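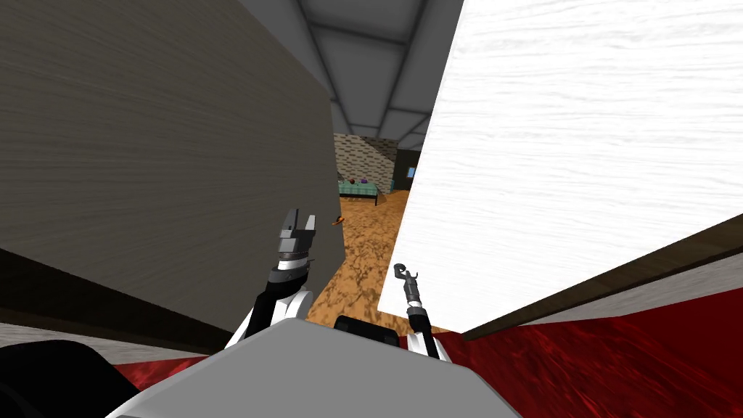

The simulated robot between two big panels, left gripper up at the edge of the gray one. There's a teal table in the room beyond.

The first thing I learned at the Starthorpe robotics club is that you can lose almost 20 minutes of your life to a door. I'd come in with my notebook and a head full of questions about wheels and batteries, and what I got was a row of teenagers hunched over laptops, groaning in unison, while a two-armed robot on the big monitor put its hand in the wrong place again.

The robot doesn't exist, by the way. I mean, it exists on the screen, and the kids talk about it like a moody cousin, but there's no metal anywhere in the building. The whole season happens inside a simulator. Each team gets the same virtual robot, the same virtual house, and a list of chores that sounds like something I'd leave on the fridge. Go to the other room. Find the things on the table. Bring one back. I do that before coffee, most days, and I was a little smug about it for the first half hour or so.

Then they let me drive.

You steer from the robot's point of view, looking out over its own flat gray body with an arm rising up on each side, and I can't tell you how strange that is until you've tried to get through a narrow opening with it. Everything leans. The walls seem much closer than they should be. I could see the table I wanted, way back past the gap, with a little bunch of round dark red and purple things sitting on top (fruit, I decided, though I was told not to get attached to that idea). I nudged forward, felt terrific about myself, and wedged the robot so badly that a girl in a green hoodie reached over without a word and hit reset.

"Everybody does that one," she said, very kindly, and went back to her sandwich.

The club meets in the old music room at the middle school, and it still has carpeted risers and a smell of valve oil. There were just 4 kids when it started. Now there's a sign-up sheet and a fight over the good chairs. They compete in the Mindari Challenge, a regional league for schools that can't afford a shop full of hardware, and the entry fee is 70 dollars per team. The parents I talked to all brought up that number before I could ask. One dad told me his older daughter's old club had spent more than that on zip ties.

I'd gone in with a bit of an attitude about the simulation thing, I'll admit. When I was their age I took apart a toaster and felt like a genius, and part of me wanted to see burned fingers and stripped screws. And the kids miss that too, some of them! A boy who builds model trains at home told me he hates that he can't pick the robot up and look underneath it. He's made a cardboard version of the arms so he can work out how the elbows bend, and it sits on top of the upright piano with a marker taped on for a hand.

But I kept watching, and what I saw was a lot of very real arguing. The big one that evening was about the arms. One half of the team wanted to keep both of them tucked in while the robot travels, out of the way of walls and trim and whatever else is lying around. The other half wanted them up and ready because it saves time at the table. They'd been at this since before I got there. Somebody had drawn both positions on the whiteboard and somebody else had drawn a chicken next to one of them, and I never did find out which side the chicken was on.

Their coach, who teaches seventh-grade science and eats pretzels the entire time, mostly stays out of it. Her rule is that you can't say an idea is bad until you've run it. So they run it. They run everything. Each practice attempt gets a line in a shared spreadsheet with a note about what went wrong, and they've logged 400 of those since the fall. I read a bunch of them on the bus home. "Clipped the corner." "Clipped the corner AGAIN." "Got to table, forgot why." One just says "my fault sorry" and I'd love to know the story.

The software they use is called Nodalwood, and it has a replay button that the kids treat like game film. They'll stop on one moment and stare at it — where's the wrist, how close is the edge, what's that little orange thing on the floor — and somebody will get up and act out the turn with their own arms held in front of them. I watched two eighth graders do this down the aisle between the risers, shuffling sideways, elbows out, completely serious. They looked like crabs. I got up and tried it too and, okay, it helps.

I stayed much later than I'd planned. The tucked-arms crowd got their turn first and argued about the result, and then the arms-up crowd got theirs and argued about that one. By eight o'clock the pretzels were gone and the whiteboard had a second chicken on it. The custodian stuck his head in, looked at the monitor and asked if they were still on the door.

They were still on the door.

The league finals are in June, over at the Phan Center, where every team gets a table, a monitor and a house they've never seen before. New rooms, new walls, new stuff on the floor. I asked the girl in the green hoodie if that part worried her and she thought about it for a while. She said the rooms were fine. She was worried about the chairs, because last year they had wheels and her partner kept rolling away.

I've put it on my calendar. I've also been back to practice twice, and they've let me have another go at the driving, and I'd like it on the record that I got the robot lined up with the gap on my third try. I was reset shortly after.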